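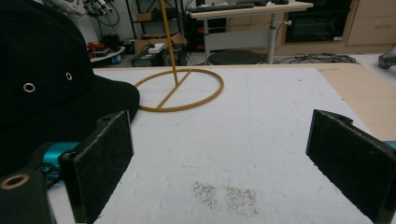
Oveo workshop, bench 2
May 31, 2021

Hat stands, continued from the January notes. Same black bucket hat as before, same board. Two stands under comparison: the yellow wire one (W) and the clear one with the round base (C). Question from Rollurness is still which of the two goes into the shop fittings list. They want an answer before they commit to 4,000 pieces.

Wire stand (W)

Thin upright rod, flat ring at the foot, one straight bar across the ring to meet the rod. Weight on the small scales 73 g. The foot sits flat on the foam with no rocking. Tried the same on bare table and got a faint tick when the rod was pushed at the top, so one side of the ring must be slightly proud. The foam hides this. Any further checks on W for flatness to be done on the wood, with the board lifted off.

Loading: hat lowered on from above, crown first over the top of the rod, brim level by eye. It goes on easily enough but does not stay level. The crown fabric is soft and finds its own position, generally tipping to whichever side has the heavier fold. Ran it 10 times. Level at rest in four, tipped in the other six. Turning the hat so that the eyelets faced the diagonal bar made no difference I could measure.

Taking it off again is the better half. Lift by the crown, straight up. Lifting by the brim drags the foot along the board and on one run took the whole stand with it.

Hat laid on the board between runs, brim down. The brim takes up a curve if it is left like that for long – noted in January as well. Smoothed by hand before each loading, otherwise the results drift.

Surface

The foam board wants attention. There is a grey smudge in the working area, two faint patches of fine dark specks, and lighter scuffs over most of the rest. Emilian thinks fibre or dust off something dark. I have not tested it. A dry brush shifts a little of it, a damp cloth tends to spread it. Black hat so it does not show on the goods, but it will on a pale one, and the Zollow samples are cream.

Proposal: turn the board over for the cream hats, and mark the used face on the underside edge in pencil. If both faces go, cut a new one from the 22 mm sheet.

Also clear the thin wooden stick from the corner of the table. It has been there long enough that people work round it.
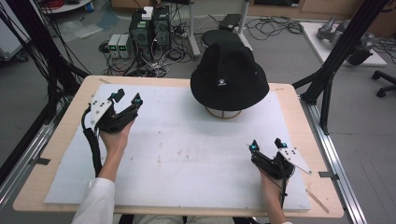 Clear stand (C)

Hat sits with the logo to the front and the brim out over the base all the way round. The wide brim hides most of the stand, and the shop people will like that. Ran it 10 times as well. Level at rest in nine. The one failure was my own, put on with the crown creased.

Drawbacks: the clear material picks up fingerprints, and against the white board the stand is hard to see when reaching for it. Doaa suggests a strip of tape on the base for bench use only. Agreed.

Removal is no trouble from either side.

To do

Repeat both on bare table – Doaa
Flatness check on the W ring, then ask Hamdy whether they will re-bend it or replace it – Emilian
Board turned and marked before the cream hats come out of their bags
Gather up the loose cables on the floor behind the table
Send the level/tipped counts to Rollurness with C as the provisional choice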